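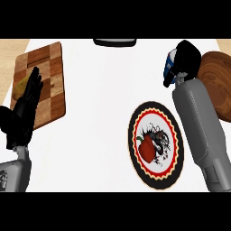

Hata tabletop pack, kitchen scene: both arms out, blue and white item in the right hand.

Frequently asked questions

What do I get?
Hata is a simulated two-arm kitchen bench. You get the table, the arms, the hands and 400 household objects to misplace. No physical robot ships with it, so please stop asking the courier.

Do the hands have real fingers?
Black ones, several per hand. If you wanted a two-prong pincher, our Laxdal pack is cheaper and much less fussy.

How many tasks are included?
The basic license has 16. The Flallholm add-on brings 12 more, mostly putting things on other things, which is also most of housework.

Can I move the camera?
Yes. The default view looks down at the table and has black bands top and bottom. You can turn the bands off under Display.

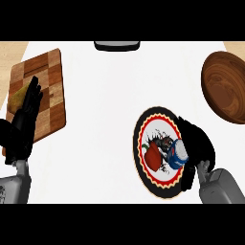 Right hand around a can lying on its side, next to the pepper on the plate.

Does a can on its side count as placed?
Your call. Each task has an "upright" setting, off by default. Switch it on and watch your scores drop - most people switch it back off by lunch.

Can I add my own objects?
Yes, up to 900 per project. Give them a weight, or they get the default one, and a teapot with the default weight behaves oddly.

Will it work with my Cikeo files?
It opens scenes and saved runs. Custom lighting doesn't carry over yet. We hope to have that in by December, and we've left the year off on purpose.

Can I get a refund?
Within 12 days of purchase, through your account page.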